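Jallberg hardwax oil, clear matte, 2 coats on a tired table

2023-03-26

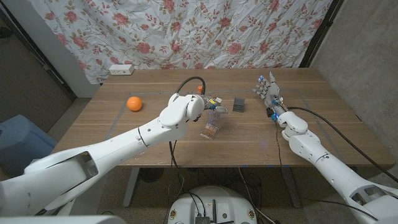 Bought the Jallberg because I was sick of polyurethane. Sick of sanding it, sick of the drips, sick of that orange-ish glow it gets after a few years. Clear matte, small tin, plus the applicator pad they sell with it (skip the pad, more below). I wanted bare-looking wood, light walnut tone, same as the tabletop in the photo, no shine you could see your face in. Got pretty close to that. Not perfect. Long review, sorry, I read a ton of short ones before buying and they all said "love it!!" and nothing else.

What I had before: a Yule wipe-on varnish, put on by whoever owned the table first. Half the tin label was still stuck to the underside, so that's how I know. Cloudy rings everywhere, one big heat mark. Stripped it, scraped it, sanded to 120 and then 150. Instructions say stop at 150. I didn't beleive that and took one end up to 220 to compare. They're right. The 220 end drank less oil and came out paler and a bit patchy, had to go back and redo it. So stop at 150.

Opening the tin. Lid is horrible. Thin metal, bends the second you get a screwdriver under it, and then it won't seat properly again. I moved what was left into a glass jar. Smell is strong but not nasty, sort of waxy and nutty. Windows open anyway. Gone by the next morning mostly, came back a little when the sun hit the wood.

Stir it. Really stir it. The matte stuff sits on the bottom like wet clay and if you only give it a quick swirl your first coat goes on glossy and your second goes on chalky. Guess how I found out.

Putting it on is easy. Pour a puddle, spread it thin, thinner than that, wait, buff off whatever's still sitting on top. The pad from the kit shed little white fibers in the first two minutes so in the trash it went. Used a Flallo cotton rag instead, the plain kind, and it was fine. Old t-shirt would do. Lay the oily rags out flat outside to dry when you're done, don't ball them up, they can catch fire on their own. The tin does say this but in tiny print on the back.

Coverage — the one thing I'd call them out on. The small tin claims a lot more than I got. Two coats on the top and one on the legs and I had almost nothing left, a spoonful maybe. If your table is bigger than a four seater get the next size up. Costs less per ounce too.

Drying. First coat was dry to touch overnight. Second took longer, still a bit grabby the next evening, but it was raining and I was impatient. Waited 11 days before putting anything hot or heavy on it. They say you can use it lightly sooner. I wouldn't.

How it's holding up: water beads and wipes off, coffee too if you get it within an hour or so. Red wine left a faint shadow, went away with a gray scuff pad and a dab of oil on a rag. This is the whole reason to buy it over varnish. You fix the spot. You don't strip the whole top and lose your weekend. Scratches show though. Keys, a fork, cat. It's a soft finish and no amount of buffing makes it a hard one.

Also tried their maintenance spray. Waste of money. A damp cloth does the same job.

Compared to the Stakadico oil, which I used on a bench last June: Stakadico is cheaper, thinner, needs 3 coats to look like anything, and goes yellower. Better lid. Much better lid. The Jallberg looks more like wood with nothing on it and feels nicer under your hand, dry, a bit silky. For a bench or a shelf I'd buy the Stakadico again. For a table you sit at every day, Jallberg.

Good: color, feel, easy repairs, hard to mess up if you stir.
Bad: lid, pad, optimistic coverage, price.

Four stars. Would be four and a half without the lid. Will update after the summer if teh sunny end fades, it's right under a window and the old finish went badly on that side.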